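Notebook, April, 7.30 am

Sourdough starter trial, Lellbridge kitchen. Yeo flour against Ultdale flour, same tap water, same jar shape, same neglect. Fed both last night and went home feeling scientific.
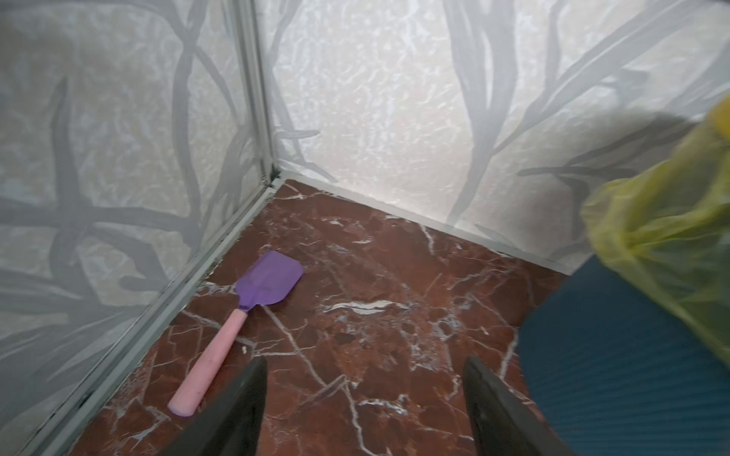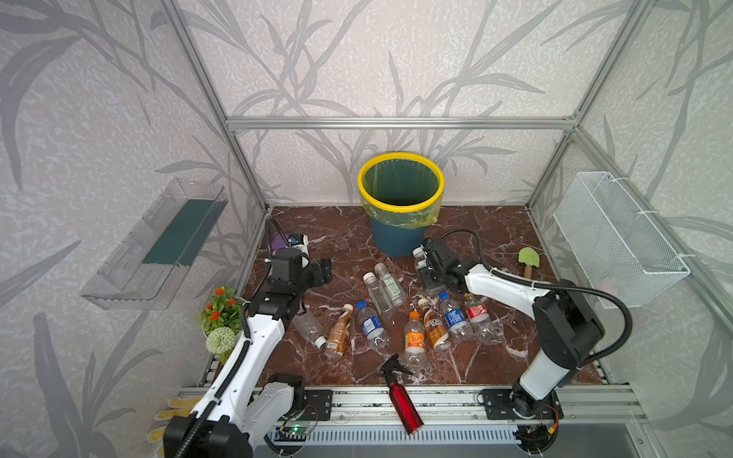
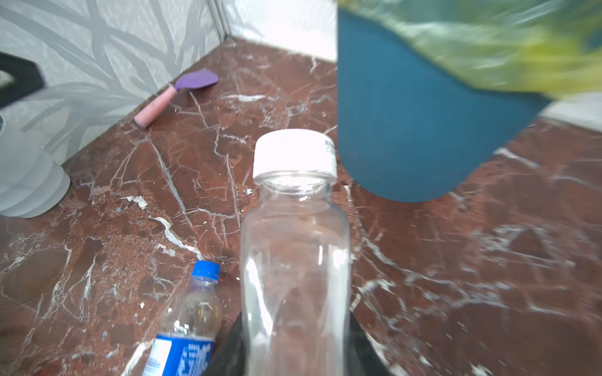 Yeo jar has doubled and smells of green apple. Ultdale jar smells of a gym bag and has risen 3 mm, which I've written down because the column was there.

Each jar began at 468 g. Tipped out all but 30 g and refed. Whoever labelled both lids "B", I have my suspicions, and they point to me.

Test loaf: 600 g flour, Yeo starter, overnight in the fridge. Crust a good colour. Crumb could be used to re-sole a boot. Ate it anyway.

To do: new labels, get the Drultirard rye out of the cupboard, find the good thermometer. The bad one says the bench is at 61 degrees.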